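Fixed Partitions Are a Storage Cost

16/04/2018
By Ayuba Ansah
Filed under Opinion
48 shares | 2 comments

Most small-parts storage is specified by outside dimensions. A buyer measures the shelf, finds a unit that fits, and treats the interior as a detail. I think this order is wrong, and that the interior should be specified first, even where it leaves shelf space unused.

A compartment has a nominal volume and a working volume. Nominal volume is what the catalog prints. Working volume is what remains after allowing room for a hand to enter, grip an item and leave without disturbing the others. In shallow bins the two figures are close. In narrow, deep bins they diverge quickly, and a large part of the printed capacity is space that can be filled once but not used daily.

Partitions make this worse when they are molded in. A fixed wall assumes a mix of item sizes that was decided by the manufacturer. When the real mix differs, items go into the next larger compartment and carry air with them. At the repair counter I manage in Arnon, we spent July weighing contents against compartment size across 30 drawers. In 20 of them, more than half of the volume was empty while the drawer was, for practical purposes, full. Nothing else could be put in without mixing part numbers.

The usual reply is that fixed partitions are stiffer, cheaper and easier to clean. All of this is correct. A molded wall has no slot to collect dust and no clip to lose. Úna Gilmartin, who ran stores at the Levetti works before me, held that removable dividers get removed and are not put back. Her drawers were fixed throughout and they were in better order than mine. I accept the evidence but draw a different conclusion from it. Her part list barely changed in her time there. Ours turns over constantly, and a layout that suits last year's stock has to be worked around every day by whoever is picking.

We use this notice to tell you that this site stores cookies. By continuing to read you accept our cookie policy. OK | Settings

There is also the matter of height. Tall dividers keep long items upright and stop them from crossing into the next bay. They also block the view from the side and force the user to reach over. On a shelf at waist level the penalty is small. At shoulder level the user is working blind, and picking errors rise accordingly. I would not put a tall divider above elbow height in any room where parts look alike.

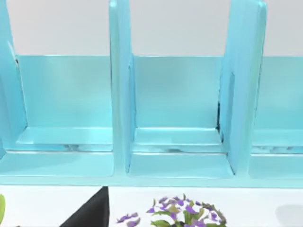
How wide should a compartment be for parts picked by hand?

The width of the largest part plus two finger widths on the gripping side, measured with the glove on if gloves are worn.

That rule gives wider bays than most catalogs offer, and fewer of them per shelf. The Sala range comes close. Onex does not, although its rails accept dividers cut to any pitch and the problem can be corrected with a saw. I would accept the lower bay count in either case and put the slow-moving stock somewhere else.

Get new opinion pieces by email. Enter your address to subscribe.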